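Branholm Portrait Sessions: Data Card
Version 2, released 26/07/2023

Summary

The Branholm Portrait Sessions collection contains session records and proof images from family portrait sittings held at the Branholm studio. It was assembled to support the study of how sittings are planned and paced, and how proofs are chosen by the families who ordered them. The collection covers 126 sittings, of which 103 include a complete set of proofs. The remaining sittings are represented by the session record only.

Contents

The release is organized into three folders.

sessions - one plain text record per sitting, giving the session type, the length of the sitting, the lighting setup, the number of outfit or backdrop changes, and any breaks taken.

proofs - reduced-size proof images, grouped by sitting. Full-size originals are not part of the release.

selections - one table listing the proofs that each family chose for print, in the order in which they were chosen.

Session types are family group, siblings, grandparents, couple, and maternity. Newborn sittings were excluded from this version. They follow a different schedule and the records kept for them were too uneven to be combined with the rest.

How the records were made

Session records were completed by the studio on the same day as the sitting, using a printed form. The forms were later typed up and compared with the booking system. Where the two disagreed on the length of a sitting, the form was followed and the difference was entered in the remarks field.

Lighting is described with a short code. W stands for window light, S for a single softbox, and D for two softboxes. The code refers to the setup at the start of the sitting. Changes made during a sitting are mentioned in the remarks - not always in the same wording, so a text search should allow for some variation.

The typing, the checks against the booking system, and the layout of the tables were carried out under the Lorov project, which maintains the collection.

Consent and privacy

Every family in the release signed a consent form that is separate from the ordinary studio agreement. For sittings that include children, the form was signed by a parent or guardian. Names, addresses, and order numbers have been removed, and each sitting is identified by a number assigned at random.

A family may withdraw at any time. Withdrawn sittings are deleted from the next version, and users are asked to delete them from their own copies as well. Nine sittings present in version 1 have been removed for this reason.

Permitted use

The collection may be used for research and teaching. It may not be used to identify any person, to build face recognition systems, or to advertise photographic services. Proof images may be printed in papers and course materials only if they appear on the cleared list supplied with the release. 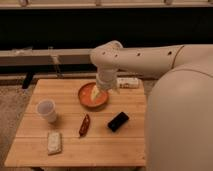

Known limitations

All sittings took place in one studio, with one main backdrop wall, and the results should not be taken as typical of portrait work in general. Outdoor sessions are absent. Sittings with large groups are few, and 17 records lack an entry for breaks. A blank in that field means that the information was not written down. It should not be read as zero.

Proof color was adjusted in the usual way before families saw the images. Two editing presets were in use during the period, named Trummer and Notine in the tables. Trummer is the warmer of the two. The preset is given for each sitting, and comparisons of skin tone across presets are not advised.

Changes from version 1

The selections table now records the order of choice - version 1 listed the chosen proofs by file number only. The remarks field has been corrected for spelling. Duplicate proofs caused by a copying error have been removed.

Planned work

A further version is expected in August of next year. It will add print sizes to the selections table. Corrections may be sent to the maintainers through the Lorov project page, quoting the sitting number and the version in use.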